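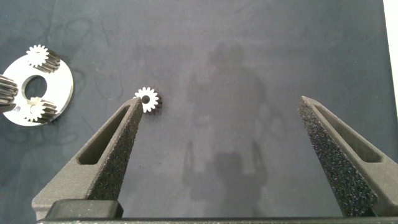 그림 1. 작은 평기어 하나와 기어 세 개가 올라간 캐리어 판

유성기어 조립 프로젝트 보고서
제출일: 2023년 1월 23일

저희 조 주제는 유성기어였어요. 처음 주제 목록을 봤을 때는 크랭크를 하고 싶었는데 다른 조가 먼저 가져가는 바람에 남은 것 중에서 골랐습니다. 그런데 막상 해 보니까 꽤 재밌더라고요! 가운데에 태양기어가 있고, 그 둘레를 유성기어 세 개가 돌고, 유성기어는 캐리어라는 판이 붙잡고 있는 구조예요. 바깥에는 안쪽으로 이가 난 링기어가 하나 더 있습니다. 조 이름은 Tulness로 지었고, 보고서 파일 이름도 그래서 전부 Tulness로 시작해요.

부품 얘기부터 할게요. 조립에서 제일 신경 쓰인 건 제일 작은 것, 그러니까 낱개 평기어였어요. 생긴 건 단순한데 이 방향을 맞추는 게 은근히 까다롭습니다. 구멍을 축에 맞췄다고 끝이 아니고, 옆 기어의 골에 이가 들어가야 바닥까지 내려가거든요. 저는 첫날 이걸 몰라서 위에서 그냥 꾹 눌렀다가 이 끝에 흠집을 냈어요(나중에 사포로 살살 다듬었습니다).
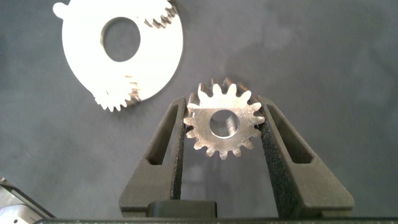 기어 이가 서로 걸려서 안 내려갈 때는 어떻게 하나요?
힘을 빼고 기어를 이 반 칸 정도 살짝 돌려 주면 됩니다. 걸리는 느낌이 사라지는 위치에서 그대로 내리면 끝까지 들어가요.

이 방법을 알고 나서 속도가 확 빨라졌어요. 연습 기록을 보니까 첫 조립에 900초가 걸렸는데 마지막에는 300초까지 줄었더라고요. 중간에 한 번 다시 느려진 적이 있는데, 그날은 축에 그리스를 너무 많이 발라서 기어가 자꾸 미끄러졌습니다. 그리스는 면봉 끝에 조금 묻히는 정도가 딱 좋았어요.

순서도 몇 가지 바꿔 봤습니다. 태양기어를 먼저 꽂고 유성기어를 둘레에 채우는 방법이 있고, 유성기어를 캐리어에 다 올린 다음 태양기어를 마지막에 넣는 방법이 있어요. 저는 두 번째가 더 편했습니다. 다만 태양기어가 세 개와 한꺼번에 물려야 하니까 마지막 한 번이 좀 떨려요. 조원 한 명은 끝까지 첫 번째 방법이 낫다고 했고, 이 부분은 결국 합의가 안 됐습니다 ㅎㅎ
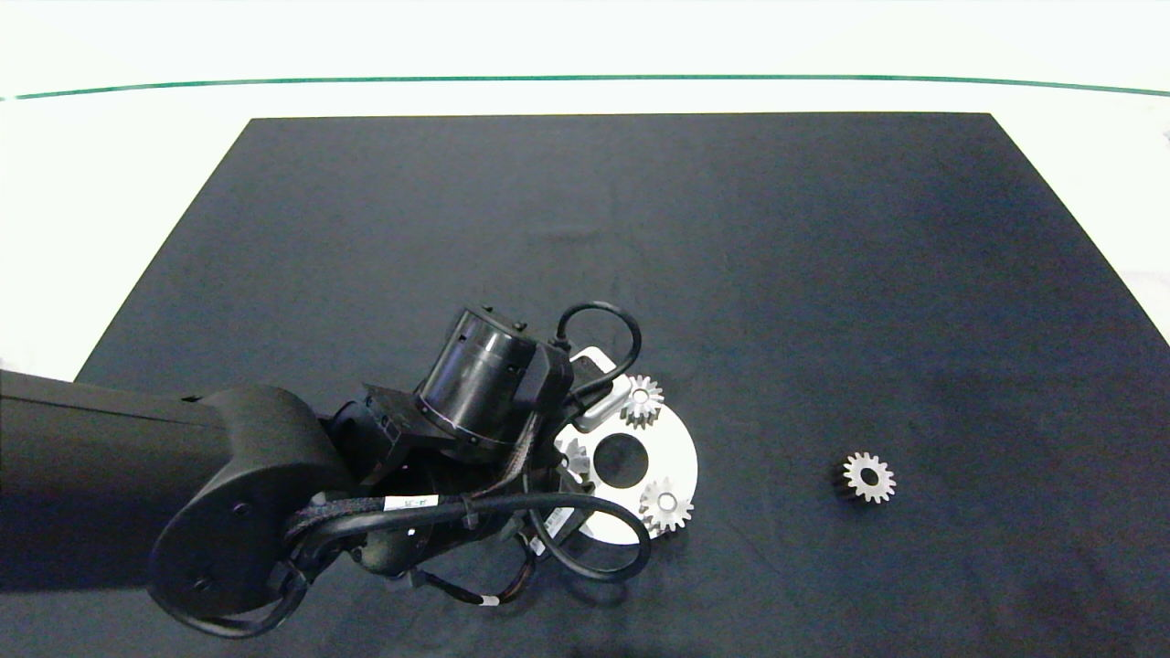

유성기어를 하나만 쓰지 않고 여러 개 쓰는 이유는 무엇인가요?
힘을 나눠 받기 위해서입니다. 같은 간격으로 배치하면 태양기어를 옆으로 미는 힘도 서로 상쇄되어 축에 무리가 덜 갑니다.

회전 시험은 손잡이를 천천히 돌리면서 했어요. 링기어를 고정하고 태양기어를 돌리면 캐리어가 같은 방향으로, 훨씬 느리게 따라옵니다. 계산식으로만 볼 때는 별 감흥이 없었는데 손으로 돌려 보니까 바로 이해가 되더라고요. 반대로 캐리어를 고정하면 링기어가 거꾸로 도는데, 저는 이 장면이 제일 신기했어요!

73번 넘게 돌린 뒤에 한쪽에서 사각사각하는 소리가 났는데, 분해해 보니 이 사이에 아주 작은 금속 가루가 끼어 있었습니다. 칫솔로 털고 다시 조립하니까 소리가 없어졌어요. 제가 첫날 흠집 낸 기어에서 나온 가루인지는 확인 못 했습니다. 소리가 나기 전후로 손잡이 무게도 재 뒀으면 좋았을 텐데 그 생각은 보고서를 쓰면서야 났네요.

아쉬운 점은 더 있어요. 기어에 번호를 안 붙여서 나중에 어느 기어가 어느 자리에 있었는지 기록이 섞여 버렸고, 그래서 자리별 마모 비교는 표에서 뺐습니다. 다음에 하는 조는 캐리어 뒷면에 유성 펜으로 점이라도 찍어 두세요. 판 위에 올라간 상태에서는 기어들이 정말 비슷해 보여요.
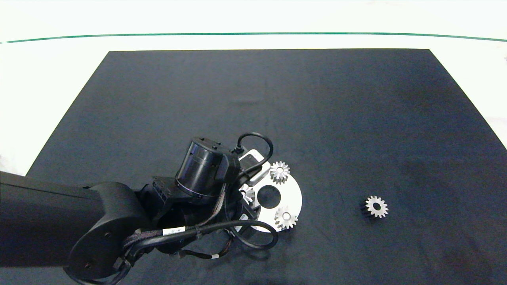 그림 4. 가운데 큰 구멍 둘레에 평기어 세 개가 놓인 캐리어 판

발표 때는 태양기어를 넣는 마지막 단계를 직접 보여 드리려고 10분을 따로 잡아 두었습니다. 회전비 계산 과정은 부록에 손 글씨로 붙였고, 두 번째 쪽에 줄을 그은 식은 틀린 식이니 그 아래 것을 봐 주세요.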